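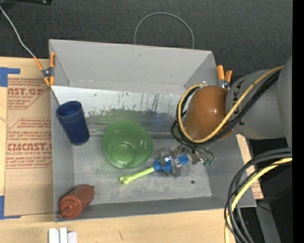
Miranda cell, bin position A, view from the fixed camera.

Miranda bin cell: setup and care

Maintained by Decha Phromma, Tunlow lab
Last revised January 19, 2022

This README covers the physical side of the Miranda cell: the bin, the clamps, the cable runs and the gripper. The control software has its own README in the Kurkent repository. If you only want to load recordings from the cell, you can skip to "Files" at the end.

What the cell does

The arm picks mixed household and toy items out of an open gray bin and drops them back in. The current item set is plastic only: cups, bowls, squeeze bottles and a few long toys and tools. There are 3820 pick attempts in the set so far, of which 399 were made before the bin was re-clamped in July. Those are kept in a separate folder, as the bin sat slightly farther back.

Bin and table

The bin stands on the wooden tabletop with an acrylic sheet under it. Leave the brown protective paper on the sheet. The paper drags less on the bin when you nudge it into place, and the blue tape at the left edge marks two corners. Line up to the inner edge of the tape.

Two spring clamps with orange handles hold the bin, one at each end of the back rim. Check both before a session by pulling the rim toward you. If the bin moves at all, reseat the clamp and rerun the corner check.

The inclined panel inside the bin is a wear part. Scratches and dark streaks are fine. The lower edge goes first, and the gripper fingers can catch there once it gets ragged. Run a fingertip along it and sand down anything that snags. Replacement panels are on the Voron shelf.

Cables

Two yellow cables run with the black bundles. One follows the arm and loops around the wrist cover, the other drops over the front right corner. Both need slack:

– Jog the wrist to each end of its range at slow speed and watch the loop. It should never pull straight.
– Look at the bundle where it bends over the corner of the bin. Shift it a little if the jacket is getting shiny.
– Do not add cable ties between the wrist cover and the gripper. The bundle has to be able to roll.

The thin gray lines at the gripper end near small green fittings. Push each one in by hand before power-up. A loose line shows up in the log as a slow close, usually on the wider items.

Start-up

1. Clear the bin and wipe the floor of it.
2. Check clamps, tape corners and cables as above.
3. Power the arm, home it, then run corner_check.
4. Load 5 items by hand. Tilted or leaning is fine, stacked is not.
5. Run 10 warm-up picks and delete them.

If corner_check fails twice, stop and measure the bin position by hand – do not edit the offsets in the config file to make it pass.

Known problems

Translucent bowls give bad depth readings near the rim. Long items tend to end up diagonal across the floor, and the planner sometimes grabs them off center. Both kinds of attempt are left in the data and tagged "depth" or "offcenter".

Files

picks/ – one folder per attempt
picks_old_clamp/ – attempts from before July
calib/ – corner_check output, one file per session
notes.txt – clamp, panel and cable changes, newest first

Write down every hardware change in notes.txt, including small ones. Questions about the cell go to Decha.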